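Zatora folding drying rack, reviewed Feb 11, 2019

I bought this rack in December from the Hedmont outlet for a small apartment with no dryer. It opens flat and locks with one catch.
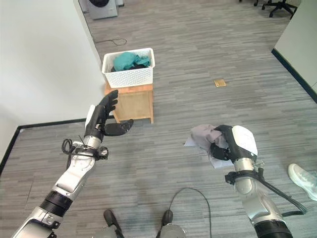

Left hand open, thumb out to the side.

The rails hold 10 shirts if you use hangers — fewer if you lay them over the bars.

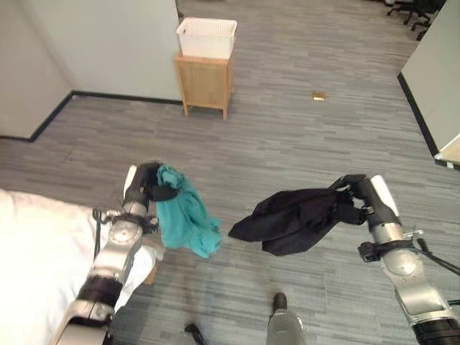 Jeans are a problem. Two pairs on the same side make it lean, so I put one on each end.
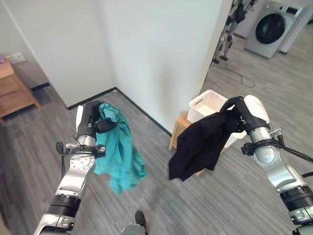

The feet are rubber and don't mark the floor. My old Clolatley rack was sturdier but took up a whole closet. I'd buy the Zatora again at the sale price.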